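October, workshop notebook. Bakos table, finishing trials

Started again on the oil question for the Bakos top. The Altura hard oil went on well enough in the spring but marked badly under cups, and the customer has asked for something that can be wiped down without thinking about it. I have cut test boards from the same plank as before, 40 cm long, and numbered them on the back in pencil.

Boards 1 to 9 sanded to 120, then 180. Left the rest at 120 to see if the coarser surface takes more oil. Dust off with the vacuum and a tack cloth, not the air line - it blew grit into the last batch.

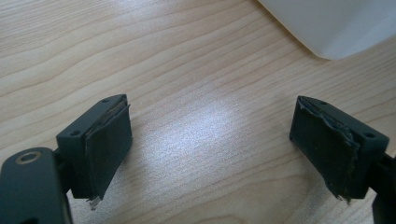

First coat of Tedeo on the odd boards at 9 in the morning, wiped back after 13 minutes. The tin says 20 but it was already dragging. Even boards got the Jakness water-based varnish, thinned a little. It raised the grain more than I remember, so these will need a light rub with a grey pad before the second coat.

Used 154 g of Tedeo in all, weighed by tin before and after. That seems high. Some of it will be in the rags, which are laid flat outside on the slabs. Please don't ball them up.

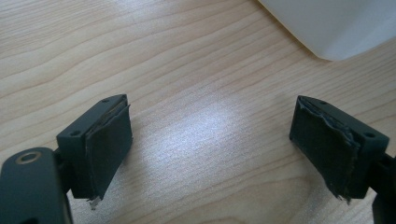 The other thing to settle is how much shine the customer will put up with. They said "not glossy", but the sample they liked was a satin and they saw it in a dim hallway. Varnish on pale wood under a ceiling light can lose its grain altogether in one spot, as on the tabletop here, where the middle goes to a silvery white and the wavy lines only come back further out. I would sooner they saw that on a sample first. Will make up one board in matt and one in satin and leave both under the strip light.

To do: second coats, cup test overnight, order more 180 discs. Lid on board 7's jar is stuck, try warm water.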